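Support > Guides > Table Looms

Section 7: Warping the Tisau Table Loom

Read this section through before you cut any yarn. Warping the loom for the first time takes most of an afternoon. After that it goes faster.

You will need the loom, the threading hook, the warping peg, both clamps, a pair of scissors and one cone of smooth cotton. Do not use wool or anything hairy for a first warp. The threads catch on each other in the heddles and are hard to clear.

1. Clamp the loom to the table with the back beam facing you. Tighten each clamp by hand until the loom does not shift when you push on the castle.

CAUTION: Do not use pliers on the clamp screws. The side frames will dent.

2. Clamp the peg to a second table or a heavy bench, in line with the middle of the loom. The distance from peg to back beam sets the length of your warp.

3. Tie the end of the yarn to the back apron rod with a double knot, at the left side of your planned width.

4. Pull a loop of yarn through the first slot with the threading hook, walk it to the peg and drop it over. Go around the apron rod and pull the next loop through the next slot. Keep the same light tension on every loop.

5. Continue until you reach the planned width. The Tisau takes a warp up to 24 inches wide. For a first piece, 19 inches is easier to keep even.

6. Cut the yarn and tie it to the apron rod.

7. Lift the loops off the peg, cut them at the end and hold the bundle firmly in one hand. Wind onto the back beam with the other, laying in a sheet of heavy paper with each turn.

NOTE: If you have a helper, let the helper hold the bundle while you wind. Loops that go slack should be combed out with the fingers, never with a brush.

8. Stop winding when the cut ends hang 7 inches in front of the reed. Set the pawl. 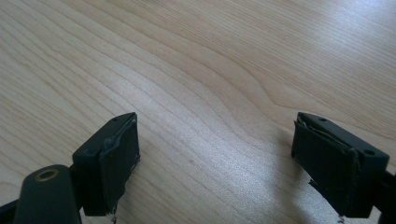
Does the paper have to be wider than the warp?

It should be 2 inches wider on each side. With narrow paper the edge threads slip off the roll and go loose – you will see it as wavy selvages later on.

9. Take one thread from each slot and move it into the hole beside it. Work from the center out.

10. Tie the ends to the front apron rod in small groups, center first, then the two sides. Pat the warp with a flat hand. Retie any group that feels softer than its neighbors.

Go on to Section 8, Winding the Shuttle.

Text: Mercedes Urrego. Revised 7/23/18.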